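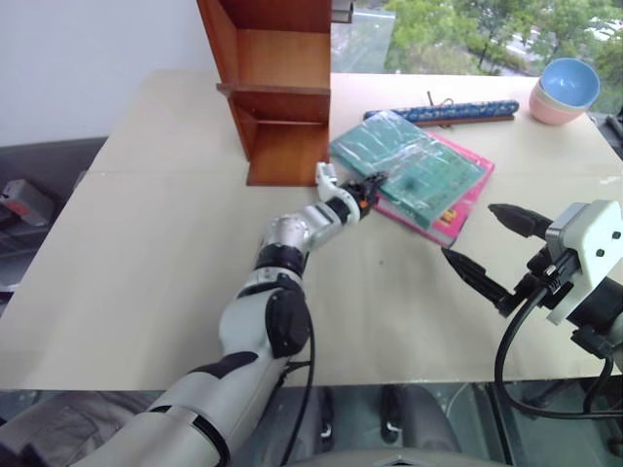 Re: [sowerby-parents] after-school sitter share, anyone?

Phyllis Heywood wrote:
> Hi all, our sitter is down to two families after the Millers moved
> and she needs one more or she'll have to look elsewhere. It's pickup
> at Sowerby at 3, then our place or the other family's until 6.
> Has anyone done a three-way share before? How did you split
> the cost, and who does the payroll? Also what happens when one
> kid is sick??

Phyllis – we did one for 14 months, three families, over on the Vumilthorpe side. Quick answers, am between calls.

Cost: split by hours, not by kid. We tried by kid first and the family with twins was not happy. Ours came to 241 a week per family at the end, full week. Part-weeks pro rated.

Payroll: each family is its own employer, at least that's what our tax person told us. Check with yours. We used Jerkska for the paperwork, fine, bit slow in December when everyone wants thier forms at once. Miltura quoted us more than 2000 for the year so no.

Sick kid: stays home with own parent, you still pay your share. Put it in writing. Same for vacations – we had a whole thing over spring break that a single line would of fixed.

Other stuff to put in the agreement
- whose house which days
- who pays for gas and snacks
- late pickup (we did 34 dollars flat after 6:15, only charged it twice)
- notice if a family leaves. We said four weeks, should have been six

Can send you our old agreement if I can find it, it's on the other laptop. Does she drive the kids or is it walking? Matters for the insurance.

We might even be interested for the spring ourselves, two afternoons. Will ask at home tonight and write you off list.

Dana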